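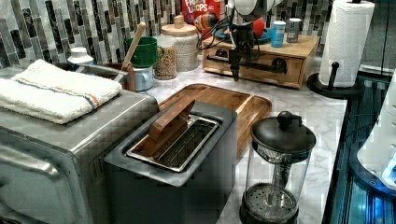 Re: [claston-kitchens] Urnora surge strips for the counter

Feb 1, 2024

On the Claston list, the Toma rep wrote:
> The Urnora strip cuts standby power on every small appliance
> you own. Typical homes save $110 a year. Group price closes
> in May.

I don't buy the $110. A toaster with a plain lever draws nothing when it's up, so there's nothing to cut. A toaster oven with a clock draws maybe 2 watts. Leave that on all year and you've used under 18 kilowatt-hours, a few dollars on my bill.

My whole apartment used 3616 kilowatt-hours last year. To save what Toma claims, standby would have to be a huge slice of that - and the fridge alone took about 582.

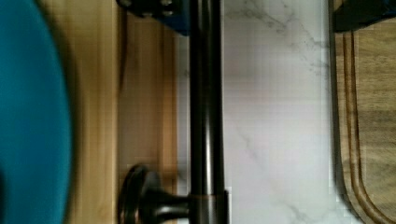 What I'd ask before ordering

- Which appliances were on the strip in the test, and for how long?
- Does the strip itself draw power? The Basard one did.
- Is it rated for two heating appliances at once? I couldn't find that on the box or the site.
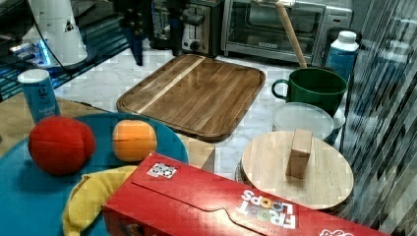

Is a plain power strip with a switch good enough?

For a coffee maker or a radio, sure. Toasters and toaster ovens should go straight into the wall, whatever the rep says. I'll wait for real test numbers before I put my name on the group order.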